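Bottle Sorting Report, Part 2 (June)

My half of the project was trash, which I got because Ximeng Mao picked first. We wanted to see what our hall throws out and how much of it is plastic bottles. The total was 372 items, and 151 of them were bottles – way more than I guessed! Most still had their labels, like the clear Santé one with the white cap.
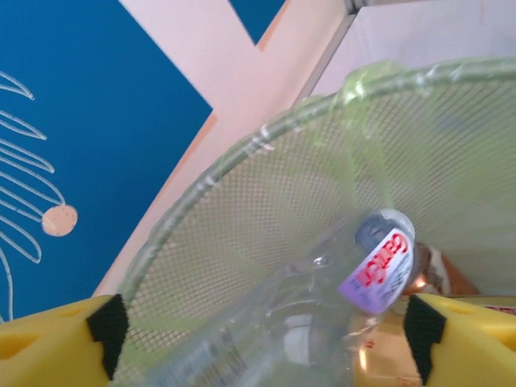
Caps were the annoying part. Roman Domański wanted them off, I wanted them on, and we ended up leaving them on so nothing small got lost.

For the bin we went with a round one and a light green bag folded over the rim – easy to lift out when it's full.
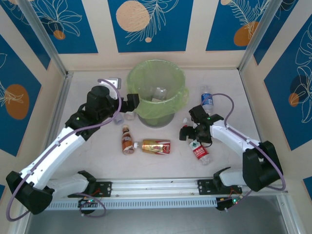
What I'd Change

I'd start earlier and weigh everything too.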